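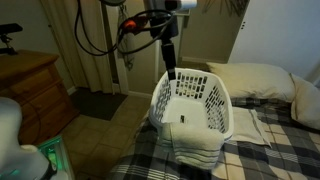
Laundry Claims: Frequently Asked Questions

We get a lot of letters about washing products, and most of them repeat something printed on a packet. These answers cover the ones that come up most. Last checked Saturday, January 15, 2022.

Do I need fabric softener for towels?
No, and we would leave it out altogether. Softener works by coating the fibres, and a coated towel soaks up less water. If your towels feel stiff, use less detergent and give them a good shake before you hang them up. The makers of softener will tell you their newer bottles are different. We asked Drendel for the test results behind that claim and got a leaflet with a lamb on it.

Are laundry eggs, balls and discs any good?
We have yet to see one beat plain water. The Rikelmont disc says it lasts for 362 washes. Perhaps it does, but lasting is easy if you don't do anything. Warm water and a turning drum will shift sweat and light dirt without any help, and that is where most of the happy reviews come from.

The packet says 3,546 customers agreed. Doesn't that count?
Agreed with what? Look for the question they were asked and what they were comparing the product with. On the packet you mean, the small print says they were sent it free of charge. Nobody in that group washed half a load with it and half without.

Will white vinegar clean my machine?
It will loosen some limescale. Used often, it may also be hard on rubber seals, and several machine handbooks warn against it. Read yours first. An empty hot wash once a month does more for smells, along with leaving the door ajar.

Is it true that cold washes get everything clean?
Not everything. For shirts and jeans, 30 degrees is fine. For bedding and towels used by someone who has been ill, go to 60 and use a powder with bleach in it. "Cleans even at 20" on the front of a box usually means a fresh stain on a small square of cotton.

Should towels be folded or rolled?
Whichever fits your cupboard. We have read that rolling keeps the loops upright and that folding does, and neither article had tested anything. Make sure they are fully dry before they go away.

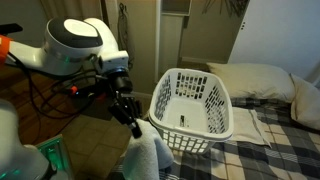
Towel over the rim of a white plastic laundry basket.

Do baskets with holes stop clothes smelling?
They help a bit, as air can get in at the sides. They won't rescue a damp towel at the bottom of a full basket. Lemaire sells one with a "freshness lining" for 71 pounds, and we can't find anyone there who will say what the lining does.

How long can wet washing stay in the drum?
We take ours out within 8 hours, sooner in hot weather. If it smells sour, wash it again. Scent beads only cover the smell, and it comes back the moment the cloth gets wet.

What about the Prolleck drying sheets?
We are trying them at the moment and will add an answer in February. So far we have our doubts.

Do you take money from any of these firms?
No. We buy what we test at the shop and keep the receipts.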